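The Long Table at Sorngate

Gallery, October

The workroom at Sorngate has one big white table, and nearly everything we do in the building ends up on it sooner or later. We moved in last spring from the Halliday unit, where we had 2 folding tables and no daylight. This page collects notes on how the room is set up now, for people from Hetlow who will be sharing it over the winter.

The table surface
Most of the top is kept clear. It gets covered in large white sheets before messy work and the sheets are changed when they get marked. Please don't write on them with anything that soaks through.

Tape lines
We use gray tape to divide the table. Lines running across the table separate one job from the next. Tape can be lifted and moved, but tell the person on the other side first.

Trays
Small parts go in shallow trays, one job to a tray. We bought a pack of 200 disposable ones from Dranarer and have used them for screws, beads, labels and at least one lunch. Empty trays can stay on the table. Full ones go on the shelves at the end of the day.

Pegboard
The panel came with us from Halliday. It had 21 hooks when we put it up. If you take a hook down to use it somewhere else, bring it back.

Keyboard
It stays up off the work surface, to keep glue and dust out of the keys. The white one is the third we have had.

Shelving
Tall wooden shelves, for storage boxes and paper stock. Heavy boxes on the bottom two shelves, please. The top shelf needs the step stool from the hallway.
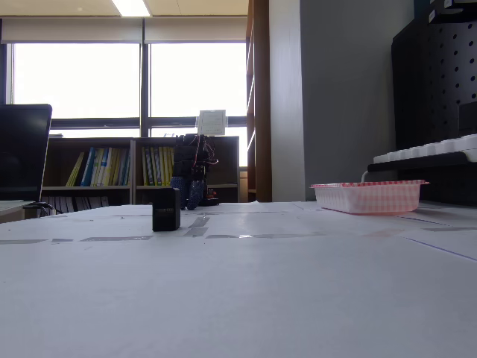 Light
The room is brightest before 12, and that is the best time for color matching or close work. In the afternoon we turn on the ceiling lights. Blinds stay rolled up.

Walls
Gray, and staying gray. We tried a sample of pale green in the hallway and it made every sheet of paper look yellow.

Getting in
The side door sticks in damp weather. Lift the handle and push. Hetlow groups can use the second coat rack and the lower half of the refrigerator. The sink in the hallway is for brushes, and the kitchen sink is for cups.

Next update in the new year.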